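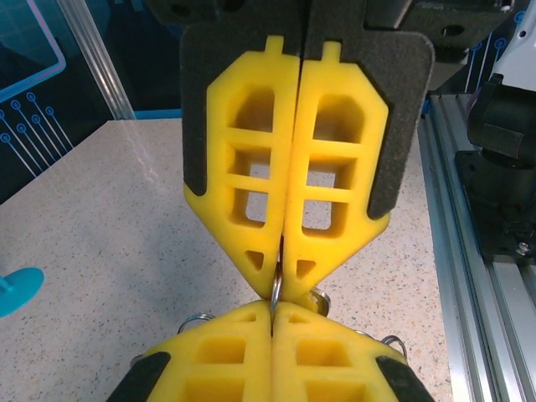

Stundier support: Have you confirmed that both grippers are on the same firmware, and have you power-cycled the cell?

Yes and yes. The cell has been power-cycled so often that the switch has developed a preference. Both grippers report the same firmware, the same serial format and the same unshakable belief that they are the one holding the keys.

Ticket 602
Opened: Dec 17, 2018
Site: Zemonville, handover cell
Equipment: two arms, facing each other; Stundier parallel grippers with the yellow soft pads; Isolik sequencer
Severity: we chose High. The form changed it to Medium.
Summary: Arm-to-arm handover of a key ring. Giver and receiver both clamp, neither lets go, and then both retract.

What happens

The job is called Ikeda in the sequencer, for reasons lost with the previous version of the sequencer. One arm brings a key ring to the middle of the table. The other arm comes in tip to tip, closes on the ring, and reports "grasp confirmed." The giver opens. Everybody backs away and the receiver goes on with its day.

On a bad cycle the receiver closes and confirms as it should. The giver acknowledges, logs "released," and does not open. Both arms then start their retract, in opposite directions, with a steel ring between them. The pads stretch. The wrists make a noise I would describe in the form if the form had a field for it. The sequencer shows green throughout.

There is also a second kind of bad cycle, which we first filed as a different problem. The receiver closes on nothing, reports "grasp confirmed" anyway, and the giver opens as promised. The ring goes down to the tabletop. Also green.

Stundier support: Please check pad wear and make sure the pads are seated correctly in the mounts.

Pads pulled, inspected, reseated. The tabs sit all the way home in the mounts. We swapped the pads left for right and arm for arm, and the fault stayed exactly where it was. If the pads are guilty, all of them are, equally, and have been since they came out of the bag.

Stundier support: Could the part be swinging? Our soft pads are rated for rigid parts.

It is a bunch of rings on a ring, so it swings whenever it feels like it. We tried a single bare ring and got the same result with less jingling. For the log, the start pose we have been using for the tests is receiver open above, giver closed below, with the ring standing up in the gap. From there we step the sequence by hand.

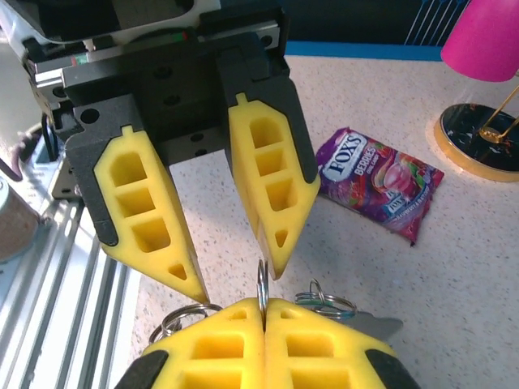

What we tried, in order

1. Slower approach. The fault now takes longer to arrive. Otherwise identical.

2. Higher closing force on the receiver. Made the tug stronger. Put back to the old value within one cycle, after some language.

3. Longer wait between "grasp confirmed" and "open." We found the existing wait set to 3,601 milliseconds. Nothing in the Isolik manual explains the 1. We suspect somebody wanted 3,600 and didn't quite trust it. Changing the wait up or down made no difference to either kind of failure, so we left the number alone out of respect.

4. Replaced the cable on the giver's gripper. No change. We now own a spare cable with an excellent service record.

5. Read the raw finger position instead of the status word. We should have started with this one.

What the raw numbers say

The gripper decides whether it has something in its fingers by comparing where the fingers stopped with where they would stop if the hand were empty. With hard metal fingers that's a perfectly good test. With soft pads, the empty stop moves, depending on how hard the pads squash into each other. A thin ring pinched right at the tips hardly changes the stopping point at all, and the pads give way around it very politely.

So a receiver closed on a ring and a receiver closed on itself look nearly the same in the numbers. The status word has to pick one, and it picks "confirmed." That covers the drops.

The tug is the same confusion seen from the other end. When the giver is told to open, it first checks that it is holding a part. If the check comes back "no part," it concludes that there is nothing to release, skips the opening move to save time, and reports "released." In a narrow and legalistic sense it has answered the question. It then drives off with the ring.

We ran the check by hand with the arms parked. Same ring, same pose, same force, and the part flag changed its mind between tries. Log attached under the name "mood."

Stundier support: The open-skip is intended behavior. It reduces cycle time on empty moves.

Understood. Please note that in this cell it reduces cycle time by turning a handover into a custody dispute.

The safety part

This is why we chose High. Each arm has its own pull limit that should trigger a protective stop. During the worst tug neither of them tripped, and the cell was stopped by a person pressing the red button. We wanted to know why, and so will whoever signs the next risk assessment.

The left arm's limit was set correctly. The right arm's limit had been raised in September during a stiff cable test and never put back. The soft pads then soaked up enough of the pull that the left arm stayed just under its own limit, stretching, while the right arm had permission to keep going. The log shows 14 seconds between "released" and the stop. Watching it felt like the kind of meeting you can't leave.

Isolik support: Protective limits are set on the arm and are outside the scope of the sequencer.

Agreed. We'd still like the sequencer to refuse to start when the two arms disagree with each other. It reads both values at startup. It prints them one above the other on the same screen. All it would take is some curiosity.

Nobody was inside the enclosure and nothing was hurt except one pad, which has a tear at the tip and has been retired to the drawer with the good cable.

Workaround in place

Both pull limits are back to the documented value and locked with a password that is not the word "password." The open-skip is off. It was hidden under "Comfort settings," where we had been looking for something else.

"Grasp confirmed" no longer counts as evidence. After the receiver closes, it gives a small pull of 5 millimeters while the giver still holds, and we watch the giver's wrist force. If the giver feels the tug, the receiver really has the ring. If it feels nothing, the receiver opens, backs off and tries again. Both arms stay at the meeting point the whole time, looking as if they're shaking hands over a contract.
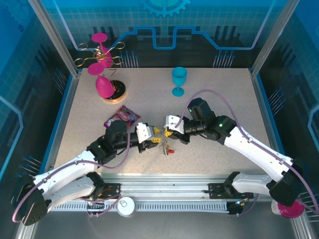
The pull test does cost time, and we've accepted that. It also depends on the ring hanging fairly still, because a swinging bunch can fake a small tug by itself. For now the sequence waits for the wrist reading to settle before it pulls. If it never settles, the job stops and asks for a human, who looks at it and presses Continue. We are aware of the weakness in this design.

Loose things on the tabletop are no worry at the handover height, but a dropped ring can land on any of them, so retries after a drop are disabled. The operator picks the ring up with the cell locked out and starts again from home. The old behavior was to continue the job with an empty hand, carrying nothing to the drop-off with great care.

Still open, for Stundier

Please give us a way to teach the empty stop position with soft pads fitted, at the force we use. The current calibration page says "remove pads before calibrating," which we did, faithfully, every time, and which explains a good deal.

Please make "skipped" a separate answer from "released." We will gladly parse an extra word.

Still open, for Isolik

Compare the pull limits at startup. Stop on a mismatch.

Tell us what the extra millisecond is for. We won't be angry.

Stundier support: Thank you for the detailed report. As a workaround exists, we have changed the severity to Low. Is it okay to close this ticket?

No. Please leave it open until the calibration change has a release number. Also, your status page lists this ticket as "released," and we would like to know whether anyone checked.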